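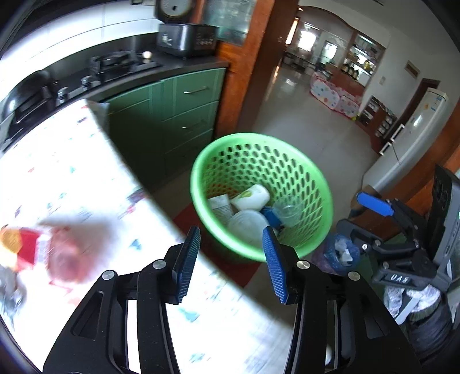

How long can borrowed library books sit in a returns bin before they need checking?
One night, in our experience. We empty the bins at the Harnlow branch at 8 every morning, and anything that has been in longer than that gets a look through for damp before it goes on the trolley.

Speaker notes: Getting returns back on the shelf
Branch staff meeting, February. 14 minutes plus questions.

Opening
Say who I am: Vlasta Ďurica, returns and stock at Harnlow. I also cover Granberg when they are short.
The talk is on what happens between a book coming back and a book being borrowed again. Most complaints we get at the desk are really complaints about that gap. A reader sees a title marked as available, walks to the shelf and can't find it.

The count we did
Last month we followed 711 returned items from the bin to the shelf at Harnlow. Every item had a paper slip with the time on it. Staff wrote the time again when they shelved it.
Most were back the same day. The slow ones were large print, sheet music and anything with a reservation for another branch.
Pause here. Someone will ask about children's picture books. They were quick, as they go into boxes by first letter and don't have to be put in strict order.

Where the time goes
The sorting trolley. We had one trolley for everything, so fiction waited for non-fiction to be finished. We now use 3 trolleys and each goes out when it is full.
Reservations. Items for Granberg were kept in the back office until the van came. The system still showed them as being on our shelf. Check them in as "in transit" at the desk, not when the van arrives.
Repairs. A loose page used to send a book to the repair cupboard with no note on the record. Mark the record first, then put the book in the cupboard. If you only remember one thing from this part, please make it that one.
Mention the Edwards shelving at the back of the local history room. The top shelf is too high for some staff, and items meant for it get left on the window sill. I have asked for a second kick stool.

Plondano
We switched to the Plondano check-in screen in the autumn. It beeps for a reservation but does not stop you scanning the next item. If you are scanning fast you will miss it. Turn the sound up, or scan one item at a time when the desk is busy.
The slip printer is still set to the old paper width. Cut the slips by hand for now.
Don't go into the login problem unless asked. It has been reported.

What I would like branches to do
Empty the bin before opening and again at 2.
Send a trolley out when it is full, even if there is only one person on the floor.
Search the repair cupboard once a month and compare it with the list. When we did this we found 6 books that readers had been told were lost. Two of those readers had already paid, and both have had their money back.

Questions I expect
Can we leave shelving to the evening team? You can, but reservations still have to be done in the morning, before the van.
Do we need to repeat the count at every branch? No. Granberg will do one in the spring and that should be enough to compare.
What about DVDs? Same process. Check the disc is in the case.

Handouts are on the side table. Slip template is on the shared drive under Returns, in the folder marked Harnlow.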